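Two Shops and a Waiting List

3 min read · 7 comments

Trinity Halvorsen has repaired accordions in Jornwood for 22 years. She learned from Annunziata Cirillo, whose shop in Plarard closed in June.

"Annunziata let me sweep for a year before I touched a reed," she says. "I was annoyed. I listened a lot, though."

Most of her work now is tuning — slow, and hard on the ears. A full set takes nearly 25 hours. She won't take more than 2 instruments at a time.

Does she want an apprentice? "I've had one. He went into pianos."

She has no plans to retire.

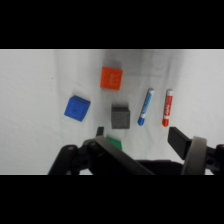 Gyu-bin Min wrote in to say that the Plarard shop also fixed concertinas, and asked who does that now.

© 2018 Osell Weekly | Contact | Back to top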